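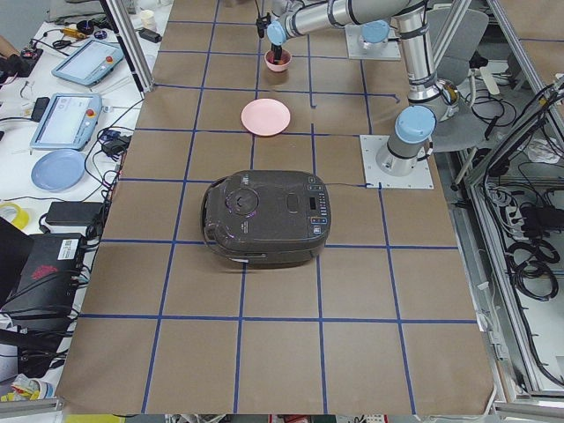 Teaching an arm by hand still beats typing waypoints for anything in a kitchen, Chuang told us last week, and the person doing the teaching should be the one who cooks. We agree. Hence this release.

**Ikeck opens hand-teaching package to outside labs**

NELTSTEAD, 8 February 2019 - Ikeck today releases Fledent, its kit for showing a robot a household task by hand or by remote control. Set the arm to free mode, take hold of it, walk it through the job. Or sit back and drive it from a controller. Either way Fledent records joints, gripper and camera together, on one clock.

What's in the first release:

- 700 recorded demonstrations, tabletop kitchen jobs only
- 85 of them done by remote control, the rest by hand
- replay tool, plus a trimmer for the slow bits at the start
- setup notes (short, more coming)

New users get going in 10 minutes once the arms are mounted. Tape a grid on the table first, it makes putting things back between takes much easier. Cups, plates, bowls, fruit. Small stuff with a clear place to go.

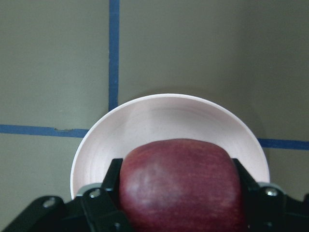
Grip is the hard part to teach. By hand, people tend to squeeze late and let go early. By remote they squeeze to much, and the recording shows it. Fledent logs finger opening the whole way thru so a bad take can be cut or redone on the spot. No need to start the set over.

Four labs have the kit now. More places open in April, arms not included. Remote driving over a slow connection is not supported yet, we're working on it.

Requests for access and press questions: Ikeck front office, Neltstead. Please put "Fledent" in the subject line or it will get lost.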